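生活支援ロボット論 第4回 配布メモ
家事と作業台仕事、機械はもうできるのか

前回の残りから。Virk先生(Hammad Virk、Udus)のゲスト回の要点も混ぜてあるので、ノート取ってない人はここで補うこと。急いで作ったので誤字は勘弁。

1. 問いの立て方

「ロボットは家事ができるか」は問いとして大きすぎる。分ける。
・何を(布、皿、箱、ネジ)
・どこで(固定された台か、人の家か)
・何回続けて
・失敗したら誰が直すか

最後の項目、論文にはあまり書いてない。現場ではここが一番高くつく。人が横について直しているなら、それは人件費が減っていないということ。

デモ動画の読み方も同じ。早回しの倍率、カットの有無、遠隔操作かどうか。この3点を見ないうちは感想を言わない。レポートでも同じです。

2. 作業台の仕事

台が固定、アームも固定、照明も固定。条件としては一番ラク。工場の組立や仕分けがまずここから自動化されたのは当然で、対象物が毎回おなじ姿勢で来るように人間側が全部おぜん立てしている。治具、パレット、パーツフィーダ。ロボットが賢いというより環境が賢い。

家事をやらせる研究も、出発点は結局この形になる。アルミフレームで囲った台、アームを複数、手首にカメラ。
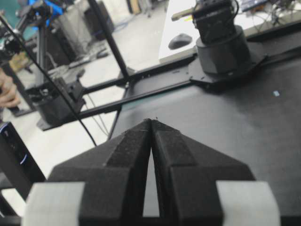
二指グリッパの話。利点は単純、安い、制御が楽。欠点は「つまむ」以外がほぼ苦手なこと。布の端を1枚だけ拾う動作を考えてみる。人間は指の腹でこすって、ずらして、1枚だと感じてから持ち上げる。二指でやると2枚一緒に持つか、1枚も持てないか。指先に柔らかい材料を貼ると滑りは減るが、そのかわり接触の情報がなまる。触覚センサを入れると今度は壊れる。授業で何度も言ってるトレードオフ。

アームの台数を増やせば解決するかというと、衝突回避の計算が重くなる。片方が布を持っているとき、もう片方から見ると布が視界を隠す。オクルージョンの回(第2回)を見直しておくこと。

手首カメラの弱点:
・対象に近づくと全体が見えない
・自分の指で隠れる
・動いている間はブレる
だから外部カメラと併用するのが普通。ただし外部カメラは家庭では置き場所がない。Giraldo邸の事例(第3回)で居間にカメラを置くのを断られた話、覚えてますか。技術より先にそこで止まる。

3. 事例:Liveroのタオル試験

Virk先生の話から。Liveroの試験では同じサイズのタオルを台の上で畳む。試行488回。単に成功率を出すのではなく、失敗を4種類に分けたのが面白いところ。

 a 端をつかめない
 b 2枚つかむ
 c 畳めたがずれる
 d 途中で止まる、人が介入

学生の予想はbが多かったが、実際に時間を食ったのはd。1回止まると人が来て、布を戻して、再開を押すまでに間があく。「成功率100に近づいても、止まり方が悪ければ使い物にならない」とのこと。自分のメモなので言い回しは多少ちがうかも。

それから「畳めた」の定義。四角ければよいのか、角がそろっている必要があるのか。タオルなら前者でいいことが多い。ホテルのリネンだと後者。どちらかを先に決めないと評価できないのに、決めずに始めるグループが毎年ある。畳み終わりのタオルをひとつ見て、合格かどうか隣の人と別々に判定してみるとよい。だいたい割れる。見るところは、角の飛び出し、端の巻き込み、層のずれ。

色も関係する。淡い色の布を暗い台に置けば輪郭は取りやすい。白い台に白い布だと急に難しくなる。論文の台の色は必ず確認。

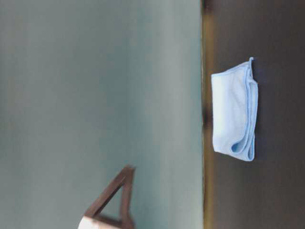 4. では家庭では?

Urholmの集合住宅での話を少し。対象は洗濯物の片付けのみ、料理はなし。分かったことを順不同で。

・布の種類が多すぎる。タオルだけなら何とかなる、子供服で詰まる
・裏返しの靴下。検出はできる、戻せない
・台の高さが家ごとに違う
・住人が手伝ってしまう(記録上は成功になるので注意)
・夜に動かすと音がうるさいと言われる

ざっくりした現状認識としては、
 決まった台で決まった布 → できる、遅い
 決まった台でいろんな布 → 条件つき
 いろんな部屋でいろんな布 → まだ
 仕舞うところまで → ほぼ手つかず

この表は来年には書き換えると思う。試験に出すときは「なぜその段で難しくなるのか」を聞くので、丸暗記は意味ないです。

工場との比較も一言。工場は環境を機械に合わせられる。家はそれができない、というか住んでいる人が嫌がる。ただし食洗機と洗濯機は例外で、人間のほうが皿の並べ方や洗濯ネットに合わせてきた歴史がある。ロボット用に畳みやすいタオル、というのもありうる。ここ議論したい。

5. 課題

自宅または下宿の家事をひとつ選び、次を書く。A4で1枚、図は手書きで可。
(1) 作業の開始状態と終了状態。終了の合否基準も
(2) 二指グリッパで困る箇所
(3) 失敗の分類。自分で名前をつける
(4) 人が介入した場合の数え方

(1)で「きれいになっていること」と書いた人は再提出にします。掃除を選ぶ人は特に注意。

提出は次回の授業開始まで。紙でもファイルでもよい。遅れる場合は事前に連絡ください。次回は把持計画、教科書の該当章を読んでくること。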